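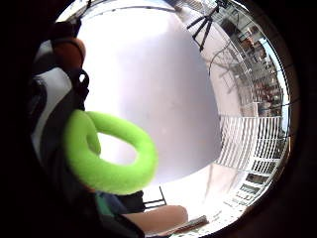 The green foam ring, with plenty of daylight and the neighbours' buildings over the railing.

Questions I get about the foam rings (and the rest of my balcony-side clutter)

I wrote one short post about foam rings in January and my inbox hasn't been the same since. I've pulled the usual questions together so I can stop typing the same reply to everybody. If yours isn't on the list, the comments are open and I do read them, usually with a cup of tea going cold beside me.

Last updated 18 April 2021

What do you use a foam ring for?
Mostly playing, I'll admit it! We throw it over things, we roll it along the floor, and my niece wears it as a bracelet, then as a crown. I also squeeze one while I'm on the phone, and I've got into the habit of putting one between my knees when I do my stretches. It's a very simple thing to own and I'm fonder of it than I should be.

Why lime green?
Because I can find it. I had a grey one before and lost it under the sofa for most of a winter. A bright one shows up against almost anything, including the pale stuff I seem to buy too much of. If you've got pale floors and white everything, go loud.

Where did you buy yours?
A little shop called Womby, which sells odds and ends for play and exercise. They had a box of them by the till and I came home with more than I'd meant to. Caroline Mrema, who reads this blog and has better self-control than me, got hers from Rernetti and says they're a bit firmer. I've had a squeeze of one of hers and I'd agree.

Can I play with it indoors without breaking anything?
I do, and so far the only casualty has been a mug I didn't like. Foam is light, so it doesn't do much when it hits something, but it can still knock over a plant or tip a full glass. Move the drinks first. I'd also shut the window or the balcony door if you're anywhere near one. I live above street level and I really don't fancy going down to ask a stranger for my ring back.

How does your throwing game work?
We call it Minja, which was what my niece shouted the first time she won and it stuck. You pick a target (anything with a rounded top is good, as the ring can slide off and cause arguments), stand back as far as the room lets you, and throw. First to 5 wins. A ring that touches the target but falls off is worth nothing, however much you plead. Stijn De Graaf wrote to me suggesting half points for those, and I've thought about it, and no.

How do you clean it?
Lukewarm water, a drop of washing-up liquid and your hands. Squeeze it gently, don't wring it, then press it in a towel and leave it somewhere airy. Mine takes ages to dry right through, so I do it in the evening and try to forget about it. I wouldn't put it in the tumble dryer. I haven't tried and I'm not going to!

Will the foam go flat?
A bit, if you keep something heavy on it. I left one at the bottom of a packed bag for a whole holiday and it came out looking like a sad bagel. It mostly recovered after a few days on the shelf, though there's still a slight dent on one side. Hang them up if you've got a hook, or put them on top of the pile.

Is it all right for the dog?
Not in my opinion. Foam tears easily and a dog will happily swallow the bits. Same goes for babies and very small children who still put everything in their mouths. Keep it for people who know it isn't food.

How do you stop the room looking like a toy shop?
I don't, really. Bags and shoes drift towards the window, the fabric I'm meant to be sewing ends up on top of something else, and every now and then I have a big go at it. I bought a storage tub called a Grornuvley (no, I can't say it either) and the rings live in there when I remember. The rest of the time they're on the floor or hanging off a chair.

Do you sell them?
No, sorry. I just have opinions about them. Try Womby first, and if they've run out of the green, ask whether there's any more in the back, as that's how I got my last one.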